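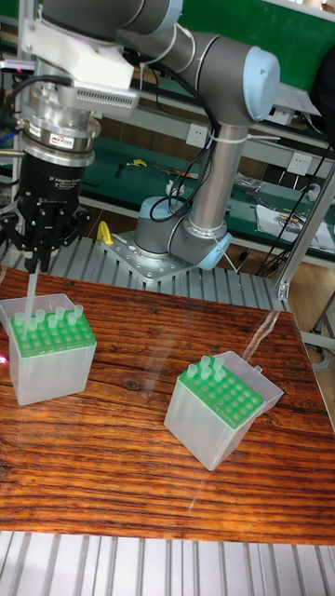 Do I need a written risk assessment for a collaborative arm that does nothing heavier than carry pipette tips from one box to another? I look after a small teaching lab, and over the past year we have been putting together a tip-sorting station that we call Omonus (long story, it started as a typo on a purchase form and stuck). The arm is bolted to a plate behind a wooden tabletop, the two tip boxes sit on the table with their lids open, and the two-finger gripper comes down from above and takes one tip at a time. The robot was sold to us as collaborative, and our supplier told me cheerfully that this means no fence and no paperwork. I would love to believe him! But next October we'll have students from outside the department using the station, and my head of section has asked me for "the safety document," as though there were one in a drawer somewhere. There isn't. I have the arm's manual and a page of notes about speeds, and that's all.

So I suppose I'm asking three things at once, sorry. What has to be written down, if the arm is slow and the load is practically nothing? Does the gripper count separately from the arm? And is it all right that the cables are tied along the outside of the arm with ordinary cable ties? It works fine, but a colleague raised an eyebrow at it. We're in the United States, if that matters.

Posted by Rosalinda Ocampo
448 views

Güven Kurtuluş

Hello Rosalinda, and what a nice little station. I spent a long time putting arms on benches before I moved over to training, so let me go through this the way I would with somebody standing next to me, and forgive me if I wander.

Yes, write the risk assessment. The word "collaborative" on the box tells you the arm has certain safety functions, such as limiting its force and stopping on contact. The thing you assess is the whole application: arm, gripper, whatever the gripper holds, the table, the other objects within reach, and the people. The standards to look at are ISO 10218 parts 1 and 2 (the 2025 editions took in most of what used to be in the separate technical specification, ISO/TS 15066). Your university's safety office may well have a subscription, so ask them before you pay for a copy.

It needn't be a thick document. Mine for a bench like yours would start with what the station is for and who uses it, including the people who only walk past it or clean around it. Then I'd take each job in turn: normal running, refilling a box, picking up a dropped tip, teaching a new position, and getting it going again after a stop. For every one of those, write what could touch or trap a person, how badly, how likely, and what you've done about it. Refilling is the one I'd spend the most time on, because that's when a hand goes right underneath the gripper, and people do get relaxed about it after a few weeks.

The gripper does count, very much so. The arm's force limit does not automatically limit how hard the fingers close. Look up the gripper's own force setting, use the lowest one that still holds a tip securely, and write down the value and where it's set. Also think about a tip in the fingers as a thing in its own right. It's light, but it is narrow and it points down, and a narrow end puts all the contact force onto a small area. I ask for eye protection whenever somebody leans in close. And if your tips have ever been near a sample, that belongs in the assessment too, along with how they're thrown away.

As for the cables, tying them along the arm is common and I wouldn't lose sleep over it. Move the arm by hand, or at the slowest speed, through every position the program uses, and watch each loop at the shoulder and elbow. You want enough slack that nothing pulls tight, and no loop big enough to catch a finger or the lid of a tip box. Don't overtighten the ties, trim the tails flush so they don't scratch anyone, and put a cable check on your monthly list.

One last thing and then I'll let you go. Test your stop button with the program running and write down the date and who did it.

Sarita Rajput

Seconding the above. Please also lock the safety settings behind a password and print the configuration checksum, if your controller shows one, so you can tell later whether anybody has changed them. We had a student raise a speed limit in good faith, to finish before lunch, and it took us ages to work out why the arm felt different.

Rommel Umali

we've run one for years with no paperwork and no problems, it's a cobot, it stops when it touches you. i'd just put a sticker on it

Comment from Güven Kurtuluş: Rommel, I'm glad it has gone well for you, but please do try writing it up one afternoon. I'd start with the fingers.

Comment from Rosalinda Ocampo: Thank you all so much, this is far more than I hoped for. I've started on the refilling part and have already changed the program so the arm parks well away from both boxes and waits for a button press before it moves again. Güven, would you keep the cable check on the same sheet as the stop button test, or separate?

Comment from Güven Kurtuluş: Same sheet, and hang it by the station.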